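Notebook entry, August, 9:10 a.m.
Textile handling room, Kavitz building
Entered by: Rocío Manríquez

Purpose of the session: to settle the folding order for sleeveless garments before the Rosenthal set is started. The T-shirt order was agreed last month and is not reopened in this entry.

The method carried over from the T-shirts begins with the sleeves, and a tank top has none. Two starting points were therefore compared. In the first, each side is brought in to the center line and the garment is then folded from hem to neckline. In the second, the garment is folded in half lengthwise, shoulder strap onto shoulder strap, and then in thirds from the hem.

The garment is to be placed face-up on the white board, straps away from the person folding, with the hem parallel to the near edge. Creases are smoothed outward from the center before the first fold. Small creases may be left as they are; a turned hem or a twisted strap may not.

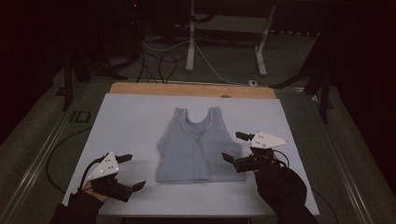

The lengthwise fold gave the better stack. The straps stay together and the neckline does not gape when the piece is lifted. With the sides brought in first, the straps tended to slide out of line at the second fold, and 3 of 9 pieces had to be opened and begun again. With the lengthwise fold there were no restarts in the same number of pieces.

Ribbed cotton from the Imard lot behaves differently from the plain jersey. It springs back along the fold and should be pressed flat with the palm for a moment before the next step. The jersey from Ceditz needs no pressing, but it shows every mark — the board must be wiped before each batch.

Garment 331 has a stretched left strap and has been withdrawn. It is in the drawer with the mending and should not be returned to the bin.

To do:
Rewrite the sleeveless page of the folding sheet and replace the copy by the door.
Ask Rosenthal whether the 200 pieces will arrive sorted by size.
Try the lengthwise fold on the children's sizes, where thirds may be too many.

Entry closed 11:40 a.m. R.M.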